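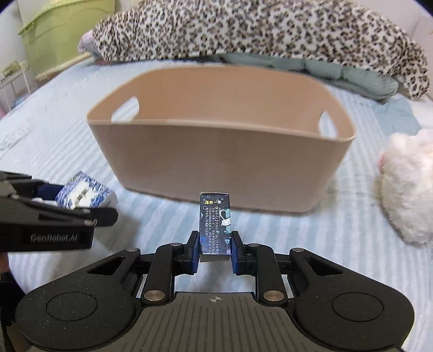

Last updated: June
Filed under: Home life, Odds and ends

Still no colour on the walls in the spare room. I got the sheets washed and the bed made, and then I sat down with the sample pots and lost the whole morning to them. There are 11 greys in that little box and I swear four of them are the same grey.

Ingvar Stougaard from over the back fence popped in at half past nine to return my ladder and stayed for two cups of tea. He reckons I should go to Lauritsen for the paint and skip the big place out at Clorkberg, where he paid 309 dollars for an undercoat that peeled off the laundry ceiling in sheets (he was very cross about it, all over again, in my kitchen). I said I only had 200 put aside and he laughed at me! Fair enough, I suppose. I hadn't even thought about rollers.

Mum rang at lunch. Her knee's better, her neighbour's dog isn't. She wants me up at Wunutik for a weekend before the cold really sets in, and I said yes before I'd looked at the petrol gauge – so that's another 100 gone from somewhere. I do miss the place, though. I miss the jetty and the terrible bakery, and being told off for leaving the gate open.

Made pumpkin soup for tea, too much nutmeg, ate it anyway. I've put the palest grey on a bit of cardboard and leaned it by the window so I can see what it does in the morning light. Must ring Lauritsen and ask if they open before eight.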